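Nirkau trial finds household tasks still slow for machines

Sutter has published the first findings of its Nirkau programme, which examines whether robots can take on routine work in homes and shops. Across 2781 attempts at 14 chores, machines completed 767 without help from staff.

Sorting cutlery into a tray remains among the harder tasks – forks that overlap are difficult to pick up singly, and polished metal can mislead sensors. Shelf stacking, tested at the Purkine site, gave steadier results.

Brosa, which funds the work, has extended its support for a further two years. A second report is due in January.

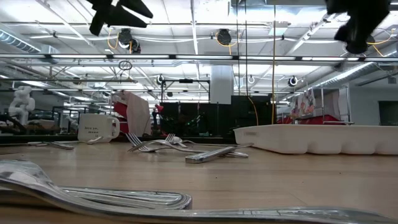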